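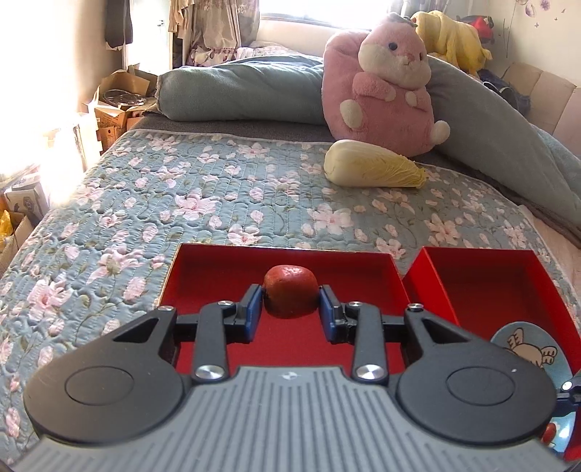
Does a semester course on handheld data collection teach students to build better robot policies?

Only in part, and the gains we measured were smaller than the course materials had led us to expect.

4.2 Student collection with handheld grippers

The claim under test is a common one in project courses: that a student who gathers demonstrations by hand will learn what makes a demonstration useful. The Nummont course, run for 16 weeks, is built on that idea. Students work in pairs, each pair chooses a pick-and-place task in an ordinary room, and the recordings go into a shared pool used to train one policy per task. We obtained the full pool after the course ended in June. It held 287 episodes that passed the Trurnex format check.

Figure 3. Collection in a bedroom: a reddish-orange fruit held between the two fingers of a handheld gripper, with open red boxes on the bed.

Passing the format check says little. The check confirms that the video and the finger-width signal line up in time and that neither stream has gaps. It does not ask whether the grasp was sensible, whether the object was released where the task sheet said, or whether two episodes differ in any way that matters. Students were told this in the first lab. Their reports suggest that many forgot it, and several give the pass rate as a measure of quality.

We re-read the pool against the Durrani rubric, which scores approach, contact, and release separately. Some 37 episodes failed on release alone, mostly because the operator let go early and the object rolled. Round produce was the worst offender. We had expected such failures to become rare in the second half of the course. They became a little less frequent, but the students had also moved to easier objects by then, and we can't separate the two effects with the records we have.

Home settings deserve the same caution. The course handbook argues that clutter, patterned bedding, and daylight from a window make a policy more robust. This may be true across many homes. Within a single home it mostly gives the policy one more background to memorize. Only 2 pairs recorded the same task in more than one room, and neither pair held the lighting or the object set constant between rooms, so the comparison they report in their posters should not be given much weight.

The Tovetti survey, given at the start and end of term, shows students more confident in their ability to judge a demonstration. We did not find a matching change in the rubric scores. A blind rating exercise, with students scoring episodes from pairs other than their own, would have been a fairer test, and we use one in Section 5.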